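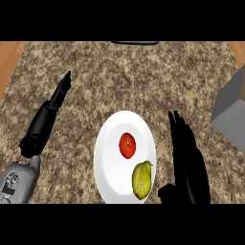

*Granite kitchen, oval plate, tomato and pear. Both hands empty, nothing grasped.*

Jul 11, 2021 – notebook, sim kitchen, clearing the plate

Big day for the plate task! We finally got a full session of demos out of the sim without having to restart anything, and I want to get this down before I forget which settings were which.

Starting point, for Tadeusz and anyone else who missed last week: we want a policy that clears food off a plate, either hand, any order, onto the open counter. Demos are teleoperated, one person per session, both arms live the whole time even if only one is working. Every demo gets both arms' joint states, both grippers, the head view and the text label. The label is typed before the demo starts, and the operator has to stick to it. If the label says tomato first and you take the pear first, throw the demo out. Don't relabel it afterwards, we tried that in the drawer set and made a mess.

**Setup today**

- Scene build: Trosell kitchen, granite counter, even lighting
- Oval plate, long axis toward the far end of the counter
- Head view with the letterbox left on (see below, I know, I know)
- Operators: me for the morning block, Wellington for the afternoon
- Control loop and logger both from the Demier branch, Olumide's fix merged

The fix is the reason I'm in such a good mood. Before it, the logger stamped the gripper command when it was sent and the arm state when it was read, so the hand looked like it was closing early in playback. You'd watch a replay and the fingers would shut on air, then the fruit would come along anyway. Olumide found it by plotting the two against each other, and the shift was constant over every file. Now they share one clock and the replays look right. I replayed a handful of this morning's and they're lovely.

**Counts**

We're at 2,461 kept demos for the kitchen set as a whole, all tasks, after today's were added. Of today's plate demos I threw out 22. I went through them one at a time over lunch and sorted them by what went wrong:

- 16 were drops. Fruit left the fingers on the way up or on the way across.
- 6 were label mistakes, all mine, all in the first hour. I had the previous label still sitting in the box and pressed start.

So the second kind we can simply get rid of. Wellington suggested clearing the label box after each save, so that start refuses to run on an empty one. I put that in before his block and he had no label mistakes at all. Small change, should have been there from day one.

**The pear**

The drops are more interesting. Nearly all of them are the pear. The tomato is easy: it's round, it's happy to be taken from any side, and the closing force we use is plenty. The pear lies on its side, and where you take it matters a lot. Near the stem end it pivots in the fingers and swings down. Across the fat end the fingers can barely get around it. There is a sweet spot just on the stem side of the widest part, and once you've found it you can do it over and over.

The thing I kept going back and forth on is whether the demos should all use the sweet spot. My first instinct was yes, clean data, one good grasp. Wellington said no, and after talking it through I agree with him. If every demo has the perfect approach, the policy never sees what to do when it arrives a bit off. What we want is for the operator to arrive a bit off now and then, notice, back out and go again, and for that to stay in the kept set as long as the fruit never drops. So new rule, starting with Wellington's block: a corrected approach is a keeper. A drop is still out.

(Engelbert will ask whether drop-and-recover should be kept too. Maybe later, as its own set with its own label. I don't want it mixed in now, the fruit rolls all over the counter and half the demo turns into chasing.)

**Which hand**

Rule from the Damasceno write-up was "nearest hand". Fine on paper, but with the plate placed low and central the two hands are close to equal for the tomato, and we were each picking by habit. I'm right-handed and it shows. I went back over my morning block and I'd used the right arm for almost everything, with the left just hanging out over the granite. The policy would learn that the left arm is decoration!

So the hand goes in the label from now on: "left hand, tomato" or "right hand, pear". The script deals them out evenly, except that the left hand doesn't get anything lying hard against the right rim. I tried a few of those and you have to cross over the plate with the forearm, and it's ugly and slow. 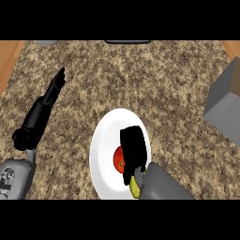 *Right arm over the plate, tomato beside the gripper. Left gripper closed and empty.*

I pulled up this view because of how much the working arm hides. With the right gripper over the plate, part of the tomato goes behind the black finger block, and the yellow-green piece underneath is only partly showing. The forearm takes a bite out of the lower right of the plate as well. As an operator I hardly notice, my brain fills it in. The model gets only these pixels, and black fingers give it very little shape to go on. I could barely make out the edges between the finger parts myself when I zoomed in.

Two ideas, both cheap:

1. Add a wrist view on each arm. Sim makes this nearly free, just storage. Tadeusz says the loader already takes extra views if they're named the same way as the head one, so I'd like to try it on the next block.
2. Brighten the gripper material a little. I like this one less. The real hands are black and we'd be training on something that doesn't exist. Ademir thinks it could work as one of the random variations, light in some demos and black in the rest. OK with me if it's random and logged.

Also, what to do with the idle arm. In my block the other hand more or less wandered. Sometimes I'd leave it up near the plate, sometimes further off to the side, depending on how my own arm felt. Wellington parks his on purpose, same place each time. I had a look at a quick training run on the two blocks separately (tiny run, don't quote me) and the one on mine had a twitchy idle arm, drifting about for no reason. The one on his stood still. I was amazed how clearly it copied each of us, it really is like watching your own bad habits played back.

Decision: park it, but with the parking pose drawn at random from a small region at the start of each demo. Operator holds it there. That should give us variety without the drift.

**The letterbox**

Yes, the black bands are still there. The renderer gives us wide, the model wants square, and the bands are the padding. The problem is the plate: placed this low, its bottom edge runs under the lower band, and so does whatever is happening there. We lose the rim just where a piece of fruit likes to rest. Options are to move the plate up the counter a bit or tilt the head down. There's a huge stretch of bare granite above the plate doing nothing, so tilting the head down costs us very little. I'll try the tilt first. Must not change it halfway through a block, and it needs a new config name so the old demos can still be told apart.

Things at the edges – the dark shape at the far end, the gray box on the right – stay as they are for now. I'd like to shuffle them between demos eventually. Ademir wants them fixed until we have a baseline number, and that's fair.

**Operator notes, for whoever does the next block**

- Come down on the pear slowly. The last bit of descent is where it gets nudged.
- Close, wait a beat, then lift. Lifting while the fingers are still moving was behind a good share of my drops.
- Set the fruit down before opening. Don't let it fall the last bit even if it looks harmless.
- Take a break when your demos start getting longer. Mine did toward the end of the morning and I didn't notice until I looked at the log.
- Read the label out loud. Feels silly, works.

**Next**

- Head tilt config, then re-shoot a short block with the same fruit (me)
- Wrist views through the loader (Tadeusz)
- Even deal of hands in the label script, with the rim exception (Wellington)
- Ask Engelbert how far off the grasp width in sim is from the hands at Namalberg. If the real ones open wider, the fat end of the pear could be fair game and I'd have to redo my notes on it
- Look for a fruit that's harder than the pear. A banana? Lemon?

Replay of the afternoon block is on the shared drive under plate_b. Watch a few with the label showing, especially the left-hand ones. Wellington got really smooth with those by the end.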